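3.2 Survey of tour passengers

Passengers were approached on the return leg of the two-day Gokevthorpe tour, which joins a coach trip to the vineyards with an evening river cruise.

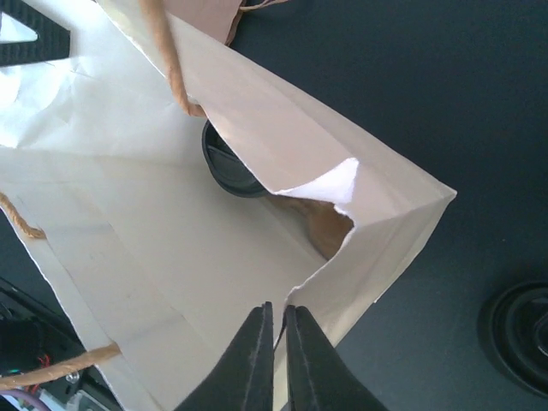

Figure 4. Paper shopping bag with its rim held between two gripper fingers.

3.3 Response and booking patterns

Of the passengers approached, 71 completed the form. Most had booked both days together through Flitatgate, and only nine had added the cruise later. Those who booked late were more likely to say the second day felt rushed — a complaint Talebi and Baxter also found among day visitors in October. Spending at the tasting rooms varied widely, and we left out 20 forms where the amount was unclear. Hollis, the coach operator, gave us its timetable but no passenger totals, so we cannot say how well our group matches the season as a whole.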